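3.2 Materials and sorting task

Word lists came from the Wogan set, trimmed to 321 items after we dropped proper names and anything over four syllables. Hinrichs (the January draft) kept the long words in. We did not – too many children gave up on them in the pilot, and the scores were mostly noise.

Each child saw 13 words per sitting, four sittings in all. Short breaks between. Spelling was scored by hand, two raters, disagreements settled by a third. Reversed letters (b/d, p/q) were logged seperately and not counted as errors in the main score.

Letter play at home was measured by parent form only. The form asks how often the child handles letters as objects: magnets, tiles, toy letter blocks (Figure 4), foam shapes. Screen letters had their own line. Parents were told to go by the last full week, not by a usual week.
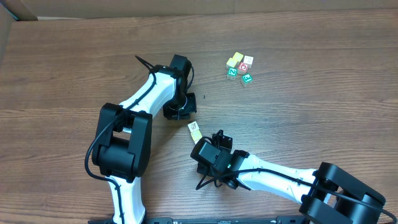

Figure 4. Toy letter blocks on a wooden tabletop.

Forms went to 800 households. Return rate was uneven across schools, see the appendix. Where two parents sent in forms for the same child we kept the first one recieved. Blank answers were treated as missing, not as "never". This matters for the tile item, which many parents skipped.

One weak point. Owning blocks and using them are not the same thing, and the form mixes the two in item 2. Mattes Hinrichs raised this early on and we reworded the item for the second mailing – the first mailing is still in the data. Results with and without it are given side by side in 4.1. The gap is small for spelling, larger for letter naming.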